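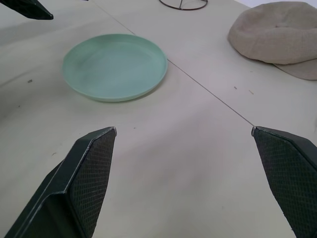 Can the green plastic plates go through the dishwasher with everything else?
They can go on the top rack on the short wash, but for most of what we serve on them a cloth and a bowl of warm soapy water will do a better job.

The question came from Dehua Tan, and three other people have asked something close to it since March, so it seemed worth a proper item. Firside now owns 100 of the pale green plates. They replaced the old china, which was heavy to carry up from the store and chipped every time we had a big lunch. The plastic ones are light, they stack well and children can carry them. They do need slightly different care, and a few of them have already started to look older than they are.

The main trouble is the surface. It has a matt finish, and a matt finish marks more easily than a shiny one. Once it has been scratched, tea and curry sauce get into the scratches and stay there. A streaky look on a plate that has been washed is usually one of two things: fine scratches, or a film of soap that was never rinsed away. You can tell which by running a wet thumb over it. Soap film feels slippery and will come off. Scratches will not, and scrubbing harder makes them worse.

So please use the soft side of the sponge. The yellow sponges with a green scouring side are still in the cupboard under the sink for the roasting tins, and the temptation is to turn them over when something has dried on. Leave the plate to soak for ten minutes and it will come off with the soft side or a cloth. Kumudini Khan has put a separate tub of plain sponges and cloths by the left-hand tap, marked PLATES, and would like them to stay there. Do not use them on the floor. This has happened.

For a plate that has only had cake or biscuits on it, there is no need to take it to the sink at all. Lay it flat on the table, wipe the middle first, then go round the inside of the rim, where the crumbs collect, and finish with the underside. People tend to forget the underside. If plates are stacked with crumbs beneath them, the crumbs grind into the plate below, and we think that is where a lot of the scratching has come from.
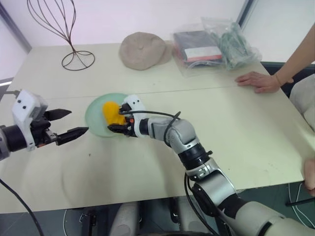 Then do the table. Wiping the plates and leaving the table is half a job, and the pale tops show every speck. Where two tables have been pushed together, draw the cloth along the join and not across it. Going across pushes bits down into the gap, and they come out again as soon as the tables are moved. If there is a lot in there already, pull the tables a few inches apart, brush the edges, wipe them and push them back. Oi-ling Cheung keeps an old toothbrush in the drawer with the tea towels for this and is happy for anyone to borrow it.

A word about cloths. Wring them out well. A dripping cloth leaves smears on the table tops that show up as soon as the lights are on, and people then go over them a second time. A cloth that is just damp will pick up crumbs better anyway. When it starts to feel greasy, change it. Used cloths go in the lidded bin by the back door and Ruoxi Long takes them home to wash — please do not leave them balled up in the sink overnight, as they smell by the morning and the smell gets into the plates.

Drying is the part that gets rushed. Plastic does not dry in the rack as quickly as china, and plates put away damp come out with a cloudy ring where the rim of one has been sitting on the next. If you have time, dry them with a tea towel. If you do not, stand them on edge in the wooden rack and leave a note for whoever is in next. Stack them no higher than twenty. The shelf will take more, but the pile leans.

For stains, Jinlong Hao has tried most of what people suggested and reports as follows. Bicarbonate of soda mixed to a paste, left on for half an hour and wiped off gently, shifted tea and most of the tomato. Lemon juice did a little. Cream cleaner took the stain out and the finish with it, and that plate is now under the geranium on the windowsill. Bleach we would rather you did not use on anything people eat from. Turmeric does not come out with any of these. A plate left on a sunny sill for a couple of days will fade a good deal, but be ready to be asked why there is a plate on the sill.

On the dishwasher, for those who do want to use it after a big meal: top rack only, short wash, and nothing heavy beside them. Two plates went on the bottom rack after the Saston lunch and came out slightly bowed. They still work as plates but they rock, and they have been moved to the craft box.

If you find one that is cracked, take it out of use and put it on the top shelf with a sticky note on it. A crack in the rim can be sharp and cannot be cleaned properly. We can get replacements in the same green from the shop in Pullthorpe, but only in packs, so we would like to wait until there are enough to make a pack worthwhile.

The washing-up rota for the coming month is pinned up beside the hatch. There are still gaps after both of the Luo family's party bookings, and those will be the ones with the most plates. Put your name down or tell Dehua.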